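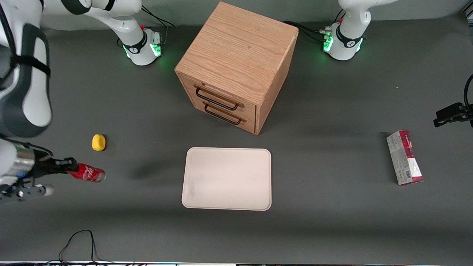 The tabletop drawer cabinet is a small box with drawers in it, meant to stand on a desk, shelf or worktop and not on the floor. I've been keeping this entry in the household section for a good while now and I still find it hard to say where the thing stops and a jewellery box begins (more on that further down). The commonest layout by a long way is two drawers, one above the other, and the plain modern sort looks much like the light oak-coloured one on the grey table, cube-like, with the grain showing nicely across the top and a long, thin black metal handle on each drawer. Older ones tend to have little round knobs instead. People call it a desk chest, a mini chest, a drawer box or just "the drawers", and I use all of these without much discipline.

Names and where they come from

In Dunness, where I grew up, everybody's gran had one and it was always called a till, even though no money had been near it in years. I've met the same word in old household lists, usually for a lidded compartment inside a bigger chest, so I suspect it simply wandered across from one sort of box to the other. Further inland you hear "nest", which I like very much! A reader wrote in to tell me that a nest must have three drawers or more, and I did put that in for a bit, but then I found the Warkance auction lists calling a two-drawer one a nest quite happily, so out it came again.

Shape and size

Most are near enough a cube, a bit deeper than you expect. The pair of drawers I know best, the Zirine cabinet that sits next to my kettle, has a top drawer 118 mm high on the front and a bottom one of 124 mm. I thought that was a mistake when I first measured it, but a deeper bottom drawer is an old habit in full-sized chests too, and it does make the front look steadier. The sides and top on mine are 10 mm thick. The gap round each drawer front is almost 3 mm, which I'd call generous, and in damp weather I'm glad of every bit of it.

Depth matters more than width in daily use. A shallow cabinet can sit at the back of a desk with room for your elbows in front, while a deep one has to go at the side, usually turned at a bit of an angle so you can get at the drawers without leaning over. If you're putting one against a wall, check whether the back is finished. Plenty of cheaper cabinets have a thin back panel that doesn't match the rest, and you'll only notice it on the day you move the furniture.

Drawers and how they run

Big chests these days have metal runners. Small ones mostly don't, and the drawer just slides on the wood beneath it, either on the floor of the case or on a thin shelf between the two. It's a perfectly good way of doing it. The drawback is that there's usually nothing to stop the drawer coming right out in your hand, and then you have paper clips all over the carpet. Some makers fit a small turning peg inside the back of the drawer. You twist it down once the drawer is in and it catches on the shelf. I do recommend looking for one, or adding your own from a scrap of wood and a screw.

A sticky drawer can nearly always be put right with candle wax. Take the drawer out, rub a plain white candle along the bottom edges and the sides, wipe off the crumbs and slide it back in. Don't use cooking oil! I did, years ago, and it went gummy and smelt of chips.

Handles

Knobs, bars, cup pulls, leather tabs, a hole cut in the front: I've seen the lot. A bar handle is the easiest to use if your hands are stiff, as you can hook your fingers behind it anywhere along its length. It does stick out, mind you, and will catch a sleeve. Single knobs are fine on a narrow drawer, but on a wide one they let it go in crooked and jam, particularly if you pull from one side.

When you change handles, the spacing between the screw holes is what counts. Measure from the middle of one hole to the middle of the other, not from the ends of the handle. I got this wrong with a set from Hutsuliak (a lovely shop, very patient with me) and had to post them back. Short drawers also have thin fronts, so the screws that come in the packet are often too long and the handle wobbles. You can cut the screws down or put a washer inside.

What gets kept in them

Stationery, obviously. Tea bags, sewing things, batteries, keys, seed packets, birthday candles, foreign coins. In kitchens they are handy for the bits that get lost in a full-sized drawer, such as corn-on-the-cob forks and bag clips. Heavy things are best in the bottom, because a small cabinet will tip forward quite readily if you load the upper drawer and pull it all the way out. The top of the box is useful as well, and mine carries a lamp, though a flat surface at that height does collect post.

Care

Dust it, and wipe it with a cloth that's been wrung out well. Bare or oiled wood marks quickly under a wet mug, and a pale finish shows it worse than a dark one. Very light rings will sometimes come out if you rub along the grain with a soft cloth and a little furniture wax. Felt pads underneath are worth fitting on any desk you care about, and they stop the whole box sliding backwards when you shut a drawer. Keep it out of strong sun if you can, or at least turn it now and then so that all the sides change colour together.

Related objects

The jewellery box usually has a lid as well as drawers, and a lining. The spice chest has many more drawers, all tiny. The letter tray has no front at all. I've also been asked to cover the collector's cabinet here, with its very shallow drawers for coins and moths, but that one has an entry of its own and I'd be treading on toes.

Entry last gone over on December 25, 2024, with the part about screws made longer. The section on names still wants a proper source for "till" used of a two-drawer box.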